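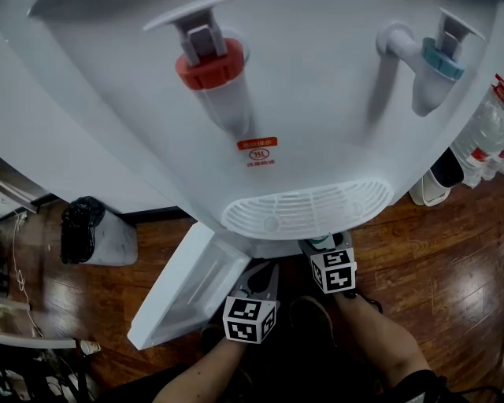
Ticket: Dispenser chores, pour and tray tasks
Site: Calier test flat
Opened: 9 May 2021
Priority: normal
Status: open, waiting on Skovdale

Reported problem
The Rumach arm can't be signed off for water dispenser duty. Filling a cup from the cold tap passes on most attempts. Lifting the drip tray grille, emptying what's under it and seating the grille again fails far more often. The customer wants both jobs done unattended by October.

Log

Entry 1. Ran 30 grille lifts on the stock fingers and got 16 clean ones. Most failures were slips at the front lip. The part is white on a white body, and the depth reading drops out along the curve.

Entry 2. Tried the slits as the grip point. Worse. The fingertip enters at an angle and binds, then the arm faults on force limit. Reverted.

Entry 3. Fitted the thinner fingertips from the Du Plessis kit. Lifts improved. Seating did not - the grille goes back one side high and the arm reports success. A person doing this job presses down and feels it sit. We have no check for that yet.

Entry 4. Tap selection. The policy picks the correct tap by collar colour, red for hot and light blue for cold. With the room lights off it chose hot once. Hot tap is now locked out in software. Please leave it locked until further notice.

Entry 5. Lower door. If it is left open the arm plans straight through it, as the saved map has it closed. Workaround: close the door by hand before each run, then rescan.

Entry 6. Skovdale asked if more demonstrations would fix seating. The current set has 1,000 for pouring and nearly 2,000 for everything else, with very few of those covering the grille. Suggested they collect grille work only, door open and door closed, with clutter left on the floor as it would be in a home.

Assessment
Pouring cold water: usable with a person in the room. Tray cleaning: no. It takes longer than doing it by hand and someone still has to check the result.

Next action
Skovdale to send a build with a press-down step and a height check after seating. Calier to rerun the same lift test on the thin fingertips and attach the force logs to this ticket.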